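**Proto** is a set of two-handed tabletop demonstrations recorded with hand-held grippers, plus the code we used to train on them. Last updated 11 December 2021.

We started this because we wanted to know how much a policy gains from seeing the table twice — once from the gripper, once from head height. A lot, as we found out! 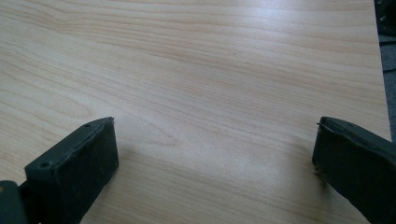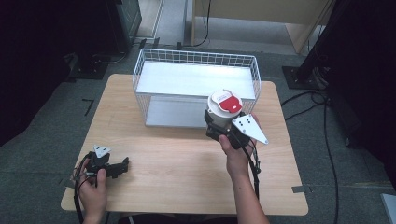 *Gripper view first, then the head view with the wire basket on the table.*

## What's in it

| | |
|---|---|
| Episodes | 2610 |
| Episodes used for training | 1687 |
| Hands | both, one gripper each |
| Views | gripper and head |

The other episodes are held out or flagged. Flags live in `flags.csv`, and please read that file before you throw anything away, because some of the flagged episodes are really fun to train on (slow regrasps, changes of mind, long pauses with the jaws open).

## Splits

- `masson/` — training episodes
- `hotell/` — held out, same tasks, new starting positions
- `postent/` — flagged episodes, mixed quality

The names are just folder names. They don't stand for anything.

## The result we care about

We trained the same small policy on gripper views alone and then on both views together. On `hotell/`, the two-view policy finished 92 percent of its trials. The gripper-only policy did fine once the object was between the fingers but was often lost before that, when all it had to go on was bare tabletop. Wood grain looks much the same everywhere, and glare on the surface makes it worse.

Adding the head view fixed most of the early wandering. It helped even when we shrank the head images a lot, and that surprised us.

## Loading

```
from proto import load_split
eps = load_split("masson", views=["gripper", "head"])
```

Leave out `"head"` to get the single-view setup. Each episode also has jaw opening and gripper pose for both hands.

## Known problems

- 6 episodes in `masson/` have the left and right streams swapped. Use `fix_swap=True`.
- Pose gets jumpy when one gripper hides the other from the head camera.
- Files downloaded before September use the old time format. Run `convert_time.py` on them first.

## Still to do

Longer tasks, more kinds of tables, and a proper test with the head view dropped halfway through an episode. If you try that last one before we do, open an issue — we'd love to see the curves.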